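Ticket 824
Subject: Label printer prints blank labels between good ones
Product: Parkik desktop label printer, Tilbridge stock software
Opened by: Dagim Tekleab
Priority: Normal
Status: Open

Dagim Tekleab, Friday 8:40 am
The label printer at the packing desk started feeding blank labels. It prints one good label, then a blank, then one good, then sometimes two blanks. We have a box of returns to label and I'm wasting half a roll. Nothing was changed that I know of except the roll. The old rolls were from Delić and we ran out, so this one is from Bundasico. Same size on the box, 62 x 35 mm.

Support, 9:05 am
Thanks. Please send the following:
- Software version (Help, then About)
- Whether the blanks also show up when you print the printer's own test page
- The media type set in the driver (gap, black mark or continuous)
- The gap between two labels on the new roll, measured with a ruler

Dagim Tekleab, 9:32 am
Tilbridge 9.4. The test page does it too. Media type says gap. The gap on the new roll is 2 mm. I had an old Delić backing strip in the bin and that one is 3 mm.

Support, 9:40 am
If the test page does it, the software isn't the cause and you can leave Tilbridge alone for now. The printer is still using the sensor levels it learned from the old roll. Run a calibration:

1. Turn the printer off.
2. Load the roll and close the lid until both sides click.
3. Hold the feed button and turn the printer on. Keep holding until the light blinks twice, then let go.
4. It will feed several labels and stop at a gap.
5. Press feed once. It should move exactly one label.

Dagim Tekleab, 10:15 am
Done twice. First time it fed about a foot of labels and stopped in the middle of one. Second time it stopped at a gap. Pressing feed moves one label now, but on every fourth or fifth press it moves two.

Support, 10:22 am
Better, but it is missing gaps. Two things to check. The gap sensor on this model slides left and right under the media path. It should line up with the arrow on the lower guide. Also wipe the sensor window with a dry lint-free cloth. Adhesive from label edges collects there. Don't use glass cleaner.

Dagim Tekleab, 11:10 am
The sensor was well to the left of the arrow. Moved it back and wiped it. There was a gray smear on the cloth. Calibrated again. Fed 20 labels with the button, no doubles. Printed the test page three times, all good.

Then I went back to Tilbridge and printed a batch. No blanks, but the text now sits too low and the bottom line of the barcode number is missing. 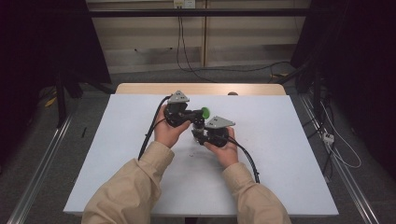
Mounir Ouali, 11:26 am
We had the low text on our printer in October after switching to the 2 mm rolls. The fix for us was the template and not the driver. In Tilbridge, go to Templates, pick the label, and look at Vertical offset. Ours had a leftover value from the old stock. Set it to 0, save, close the program completely and open it again. If you only save, the old value stays until restart.

Support, 11:34 am
Agree with Mounir. Also make sure the gap in the driver reads 2 mm. It doesn't update when you calibrate.

Dagim Tekleab, 11:58 am
Offset was 900. The field doesn't say what unit that is. Set to 0, driver gap changed to 2 mm, restarted. Text is centered and the full number prints. Scanner reads it.

Support, 12:04 pm
Good. I have asked for the unit to be shown next to that field. Changing status to Pending. Please print your returns batch and reply if any blanks come back, otherwise the ticket closes by itself.

Dagim Tekleab, 2:47 pm
Batch done, no blanks. OK to close.

Status: Closed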